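Home | Ask | Topics | Laundry & Cleaning | Sign in

Red jersey and shorts, can they go in with anything else?

Posted by flernness_mom in Laundry & Cleaning

Hi all! My son plays Saturday mornings in the Furkport rec league and he has decided the only thing he can possibly wear is a bright red jersey with matching shorts (also red, also very bright). We just moved and I'm on a front loader for the first time in my life, I grew up with the top kind where you could lift the lid and fish out whatever you forgot. Two things I'd love help with. Can the red stuff go in with his gray sweats, or am I going to end up with pink sweats? And does the printing on the jersey hold up? My sister ruined one in 2 washes and I still hear about it. I have a jug of Cerka liquid and no idea how much to use, the cap has lines I can't read without my glasses.

14 people found this useful

Theda Ruppert
I've washed red team stuff for three kids so I feel qualified, ha. Do the first few washes by themselves, cold, inside out. After that I put them in with darks and I've never had a problem, but I would keep them away from light gray for a good long while. If you want to check, wet a corner of the hem and press it on a white paper towel. Any pink and it goes in alone again.

For the printing: inside out every single time, the gentlest spin you've got, and hang it up. Please don't put it in the dryer! My oldest had a jersey where the numbers cracked right down the middle and that was all dryer. I use way less soap than I used to with the old top loader, and if you see suds still hanging around at the end, cut back some more.

Our reds get their own basket next to the washer so they don't get scooped up with the towels:

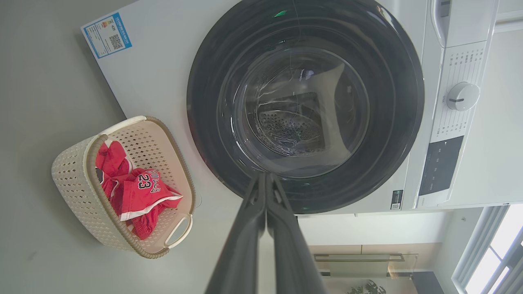

Bulls jersey and red shorts in the basket by the front loader

That's the whole system, I'm afraid. When the basket has 4 or 5 things in it I run a load.

hinrichs546
just wash it cold its fine

porchlight_dee
Agree with Theda on drying. I'd add don't leave it sitting wet in the drum overnight, mine picked up a smell that took two more washes to get rid of. And leave the door open a bit between loads so the rubber part can dry out. On the Cerka, try the lowest line on the cap and go from there. I go over the lines with a black marker so I can see them.

Contact us | Terms | © Furkport Neighbors Help Board | Back to top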